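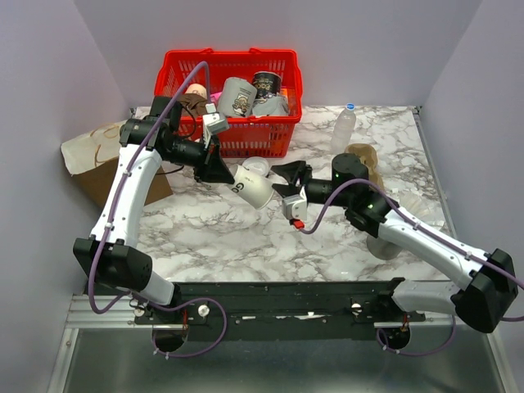
Flushing an outboard after salt water

Salt is patient and your engine is expensive. Do this every time you come home, including the times you only went out to check whether the fish were still ignoring you.

What you need

A set of muffs to suit your gearcase, a garden hose, a bucket and 8 minutes you had planned to spend on the couch.

1. Get the leg down
Tilt the motor to vertical so the passages can drain. If the boat's on the trailer, chock the wheels first. My driveway at Gustby has a slope, and I have chased a tinny down it once already.

2. Fit the muffs
Slide them over the water intakes from the front, rubber cups flat against the housing. Some motors have a second intake on the leading edge. Tape it, or it will suck air and sulk.

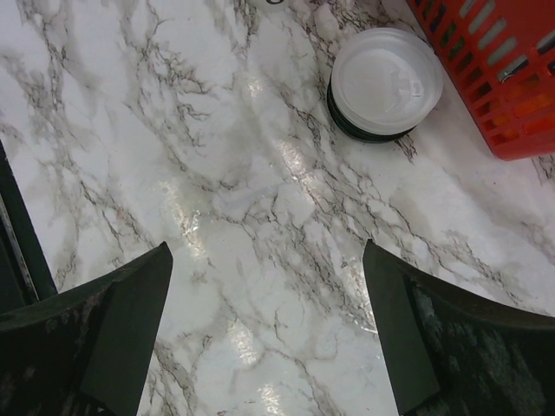 3. Water on, then engine on
In that order. An impeller run dry lasts about as long as a sausage at a boat ramp. Take the prop off if you can, and keep kids, dogs and advice well clear of it if you can't.

4. Watch the telltale
You want a steady stream out the back. If it dribbles, shut down and poke the outlet with a bit of fishing line. Still dribbling? Suspect the impeller, and don't run it again until you've looked.

5. Idle, then stop
Leave it in neutral and don't rev it, however much the neighbours deserve it. Engine off first, then the hose.

6. Drain and wipe
Leave the leg down until it stops dripping. Rinse the cowl with the bucket, wipe it over and write the hours in your log. Mine says 200, and the impeller is on the list for March.

Ivar Kvam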